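Let Small Libraries Keep Their Quiet Hours

I live in Imilstead, a town which most people only pass on the way to Pellport. We have one library with one reading room, and since March the reading room has no quiet hours. Before, it was silent from opening until noon. Now it is "a welcoming space for all activities, all day." This sentence is printed on a card at the entrance. I want to explain why I think the change is a mistake, and I will try to be fair to the people who made it.

First I must say that I came to this country as an adult, and English is my third language. Much of it I learned in that room. I went there in the mornings with a dictionary and a novel that was too hard for me, and I read the same page many times. At home we were five people in a small apartment, and there was always a radio or a pot or a child. In the library there was the sound of the heating and of pages. I don't believe I could have learned to read a long sentence in another place.

So I am not neutral. A person who received something from a place will always want the place to stay the same, and I know this is a weakness in my argument.

The reasons for the change are easy to understand. The number of visits was going down. A consulting firm, Stovberg, was asked to write a report, and the report is 90 pages long. I read it all, with a pencil. It says that in the last year before the change there were 2,194 visits in the morning hours, and that the afternoon had much more. It says that silence is "a barrier to participation." It recommends music, talking groups, a coffee machine, and furniture on wheels. The town accepted nearly everything, except the coffee machine, which was too expensive.

My problem with the report is the word "visit." A visit is counted when a person goes through the door. A boy who comes in to use the restroom is one visit. A woman who sits for 3 hours preparing for her nursing exam is also one visit. If you measure a library by its door, then of course the best library is the one with the most movement, and a bus station would be better than any library. I would like to see the hours counted, how long each person stayed in the chair. Perhaps the result would be the same. But then at least we would have asked the right question.

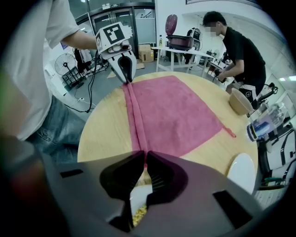

There is also the matter of who needs silence. In the report the quiet reader appears as a kind of privileged person, somebody older, with time, who does not like children. I can say only whom I saw in the mornings. I saw people who work at night and could not sleep yet. I saw students from the evening school. I saw a man who was filling out forms, the same forms for weeks, with his finger under every line. People with a big house have silence already. They can close a door. For the others, silence is something that must be provided by the town, like a sidewalk.

I have heard the answer that such people can wear headphones. I tried it. Headphones take away the words of the neighbor, but they don't take away the feeling that things are happening around you and that you should look up. And good headphones cost money, so again we are asking the person with less to buy what was free before.

Some of my friends disagree with me strongly, and their side deserves space. They say that a library in a small town cannot be only for reading. It is the last warm room where you don't need to buy something. Young mothers are alone in the winter, and for them a silent room is a room where they are looked at badly every time the baby makes a noise. I accept this completely. When my own daughter was small, I walked out of that same reading room with my face red, and I did not come back for a year. I remember well how the silence felt from that side.

But the old rule gave them the afternoon. It was not a perfect division, and I would have been happy to discuss it. Maybe the quiet should be in the evening, when the working people are free. Maybe two mornings are enough. In the town where my grandmother lived, the library had a long name, Öztürkmen Reading House, and one small back room with a thick curtain instead of a door. Everybody could talk in the front. Behind the curtain you did not talk. It cost the price of a curtain, and it worked during my whole childhood.

Pellport, with more money, did something similar. They put a glass wall across their reading room, and on one side there are groups and games, and on the other side you can hear your own pen. I take the bus there now, when I have something difficult to read. It is not a long trip, but I notice that I go less often than I used to walk to our own library, and I suppose that in the statistics of Imilstead I am one of the visits that disappeared.

I collected signatures, together with some neighbors, and we have 300. We are not asking to bring back every morning. We ask for a part of the day, or a part of the room, and we leave it to the librarians to choose which, as they know the building better than we do. The list is at the bakery next to the post office until the end of the month, and you can sign it there also if you don't have a library card.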